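The Tan Jacket

Sigrún had the closet rail to herself after Aksel moved his things to the back bedroom. For a week she hung nothing on it. Her clothes stayed in two suitcases by the window and she dressed out of those.

On Saturday her sister Heiðrún came over with coffee and opened the first suitcase without asking.

"You can't live like this," Heiðrún said.

"I can find everything."

"You can find the top layer."

They started with the coats. The tan jacket was at the bottom, folded in thirds, and the collar had creased the wrong way. Their father had worn it to work at the harbor in Gerside for 14 years. Sigrún had taken it from his hall in September, the day they gave back the keys, and it had been in the suitcase ever since.

Heiðrún held it up by the shoulders. "Are you going to wear it?"

"It's too long in the arms."

"Then what's it for?"

Sigrún took it from her and put it on a white hanger. The collar wouldn't lie flat. She pressed it down with her thumb and it came up again, the same as it had on him. He used to go out the door like that every morning, and their mother would call him back to fix it, and he would say the boats didn't mind.

"Leave it," Heiðrún said. She drank some coffee. "Where do you want the dresses?"

"Other end."

Heiðrún went to get more hangers from the hall. Sigrún stood with her hand on the sleeve until she heard her coming back.
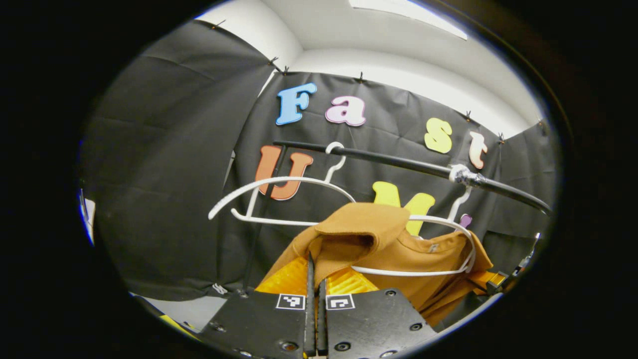

How do you get a folded-over collar to lie flat on a jacket that has been packed away?

Hang the jacket on a hanger that fits the shoulders, turn the collar the right way, and steam it along the fold. Press it down with your hand while it is still warm and let it cool before you move it.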